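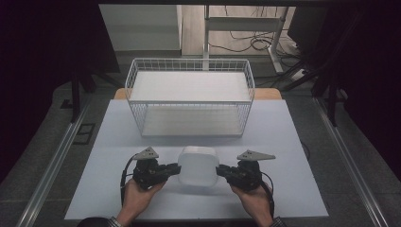

Kitchen & Utility / Freestanding Storage / Larder Cupboards

Orkesside Low Larder Cupboard, two-door

The Orkesside is a freestanding larder for kitchens and utility rooms that don't have space for a full-height unit. It stands 1490 mm high and 1142 mm wide, so most people can reach the top shelf without a step and the top itself can be used for a bread bin or a radio. The weight is 43 kg empty. It comes with four full-width shelves, all adjustable, and two doors with racks on the inside.

The design is by Catalina Medina, who also drew the Fesholm wall cupboard. The two share the same handles and the same door profile and can be used in one room, though the Fesholm is shallower and won't line up at the front if you hang it directly over the larder.

Cabinet and doors

The carcass is birch plywood with a clear lacquer inside. The outside is painted, in chalk, dark green or unpainted primer if you want to do the colour yourself. Primer units need two coats of a water-based eggshell and should be painted before the doors go on. We don't recommend gloss.

Doors are hung on three hinges each and open to a right angle and a bit beyond. If the larder is going into a corner, leave a gap of a hand's width at the wall side or the inner rack will catch on the handle of whatever is next to it. The hinges adjust in the usual three directions with a cross-head screwdriver. Expect to do this once on fitting and again after a few weeks, when the floor and the feet have settled.

There are ventilation slots in the back panel, top and bottom. Keep them clear. Potatoes and onions do well on the bottom shelf, but not next to each other.

Shelves

Shelves rest on steel pins and can be moved up or down in small steps. Tall cereal boxes and oil bottles need the second shelf dropped by two holes from the position shown in the assembly sheet. Put tins low down. Flour, sugar and anything else sold in paper bags is better in a lidded tub, and the shelves are deep enough for two rows of tubs, one behind the other.

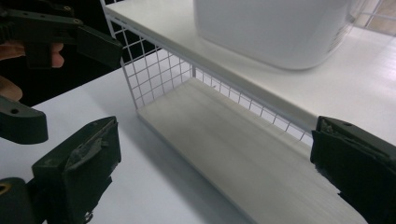
Depth is the thing customers write to us about most. A deep shelf holds a lot but the back row gets forgotten. A small riser or rack that stands on the shelf helps with jars and spices, as does a tray you can pull out like a drawer. Any make will do. Measure between the side panels and not across the door opening, as the hinges take up some of the width.

Door racks

Each door has a lower rack for bottles and an upper one for packets. The rail lifts out for washing. The racks are not meant for full glass jars all the way along, and a door loaded like that will start to drop.

Assembly

Supplied flat in two boxes. Allow an afternoon, and have a second person there for lifting the carcass upright. The wall bracket must be fitted, including in rented homes, and the screws supplied are for masonry only. For plasterboard use a fixing rated for the load. If your skirting board is thicker than the cut-out in the side panels, ask for the deeper side panels when you order. They can't be swapped later.

Spare pins, hinges and rails are kept in stock. Nicanor Escobar looks after parts and will need the batch letter, which is printed on the underside of the bottom shelf.

Care

Wipe with a damp cloth and dry it. Oil rings on the lacquer come off with washing-up liquid. Don't use scouring cream on the painted parts. Touch-up pots are available in chalk and dark green.

Delivery

Orkesside larders are made to order by Brodura and sent on a pallet to the kerb. Delivery upstairs can be arranged with Zulema Aravena before dispatch. Orders for the dark green placed in November go out in the new year.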